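Community news | Reuse and repair

Clulgate exchange asks for small household things, and for the packing too

The household exchange in Clulgate will open again in July, and the organisers are asking residents to look in their cupboards before that. They want small objects which are still good to use: bowls, clocks, soft toys, little things for the kitchen or the bedroom. Large furniture can not be accepted this year, as the new place in Serrano Lane has only two rooms and a narrow stair.

Last summer 532 objects found a new home through the exchange. The aim for this year is 1,000. Nhyira Dogbe, who coordinates the collection, told us on 28 June 2021 that the number is ambitious but that the interest from the streets near Wulutow Park has been very strong already in spring.

"People think first of the big items," she said. "But what goes quickly is a nice bowl, or a clock for the wall. Families come for the toys, of course, and these are gone in the first hour."

New for this summer is the collection of packing material. Many households received more parcels than usual in the past year, and the clean plastic bags and the bubble wrap are often kept in a drawer without any purpose. The exchange will take them and use them for wrapping the breakable objects when visitors carry them home. The material should be dry and free of tape. It can be crumpled, this is no problem, but torn sheets are better left at home.

Each household may bring up to 3 bags. Objects should be washed or dusted before. For clocks, the organisers ask that the battery is taken out and put in a small envelope together with the clock, so that it can be tested on the spot. Soft toys must have their label still attached, because some parents wish to read the washing instructions. Electrical devices are accepted only when they are small enough to be held in one hand, and they will be checked by Rommel Tolentino from the repair shop Iltance before they are put on the shelves.

There is no payment and no points system. Who brings something may take something, and who has nothing to bring may also come. In the former years a small coin was asked at the door for the rent of the room, but this has been dropped.
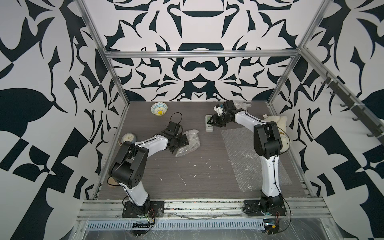 Breakable things were the subject of most complaints last year, according to Melquiades Bautista, and he would like to see every bowl wrapped before it leaves the house. He remembered that several came in one shopping bag together with heavier objects and had to be refused because of chips in the rim. For him a sheet of bubble wrap and two minutes of patience would have been enough.

Bags can be left at the side entrance in Serrano Lane in the mornings. Residents who are not able to carry their things can ask Chantelle Nel for a collection from home, if possible some days in advance. The opening hours for July will be put on the door and in the window of Iltance.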